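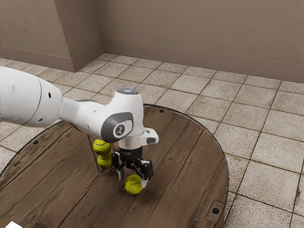 Sim challenge: ball stacking round, scoring and general grief

clutberg_lurker
Starting a thread because the club chat is useless after 9 p.m. Our team has the tennis ball stack for the student sim challenge. Two balls on the table stay up fine. Ball number three is where our dignity goes. The rules sheet says the stack has to stand for 30 seconds with the gripper clear, and "clear" is doing a lot of work in that sentence. Has anyone got three to stay up with the default friction?

prirkska
Define "default." There are two friction settings in the project file and they disagree with each other. One is on the ball material and one is on the table. The engine takes the lower of the two, so you can crank the ball all you like and nothing happens. Ask me how I spent July.

clutberg_lurker
How did you spend July?

prirkska
Cranking the ball.

marti_b
Three spheres in a column is a dumb task and I said so at the kickoff. Try it at home with real tennis balls. You'll get two if the felt is fuzzy and you hold your breath. Three is a circus act.

old_servo
It's been done with real ones, and higher than three. Felt grips felt. The trouble in sim is that the felt is a picture of felt painted on a perfect sphere, so you get point contact and a lot of optimism. Turn up the torsional and rolling friction before you touch anything else.

marti_b
So we make the balls sticky and call it robotics. Great.

old_servo
Rolling resistance is a real thing, Marti. Your car has it.

clutberg_lurker
OK, tried it. Rolling friction up, timestep down, and the third ball sat there for six seconds before it wandered off. Personal best. What got me there was the release. We had both fingers opening at full speed and one pad always let go a hair before the other, which is basically a flick. Opening at 2 percent speed takes forever but it doesn't flick.

kaelin_e
Emil Kälin here, I wrote the task, please send complaints in an orderly fashion. Yes, changing rolling friction is allowed, up to the cap in the sheet (page 2, under the table nobody scrolls to). No, you may not change the mass of the balls. One team submitted a bottom ball that weighed 25 kilos. It was very stable. It was also disqualified.

marti_b
That was a legitimate engineering solution.

kaelin_e
Hello, team with the 25 kilo ball.

prirkska
Can we talk about the gripper view? We're lining up from that one and it is a misery. You get the top of the ball you're holding and the ends of the fingers, and everything you care about is behind it. Plus whichever backdrop you load competes for attention. Grabbed this during a practice run on the plank wall:

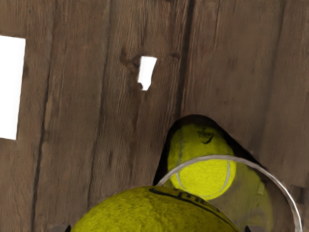
We wasted a whole evening trying to get a ball detector to behave on that. It wants to draw one big happy box around every yellow-green thing it meets, near or far. Splitting them by apparent size helped a bit. Masking out whatever is between the fingers helped a lot more, seeing as you already know you're holding that one.

old_servo
Why use a detector at all? You placed the first two. You know where you put them.

prirkska
I know where I told the arm to put them. I have learned these are separate facts.

clutberg_lurker
Seconding the mask. We also use the room view for the sideways offset and the gripper view only for the last bit going down. Likerum's team does the reverse and they seem cheerful, so who knows.

likerum
We are not cheerful. We do it in reverse because our room view was set up by someone who has since graduated and it's pointed mostly at floor tile. Very nice floor tile.

kaelin_e
You can move that view. It's in the config.

likerum
We're attached to it now.

marti_b
Still think the task should be cubes.

kaelin_e
Cubes were last year. You said they were too easy.

marti_b
They were too easy.

clutberg_lurker
Update for anyone searching later: 19 seconds with the slow release, the mask, and rolling friction right at the cap. It drifts left every time, so I'm guessing our bottom ball is off by a millimeter or so before we even start on the others. Going to re-zero the wrist and try again tomorrow. Emil, does the clock start when the pads let go or when the arm is back home?

kaelin_e
When the pads let go. But bump the stack on the way home and it's a zero, so go straight up first.

clutberg_lurker
Straight up. Got it -- we've been going sideways this whole time.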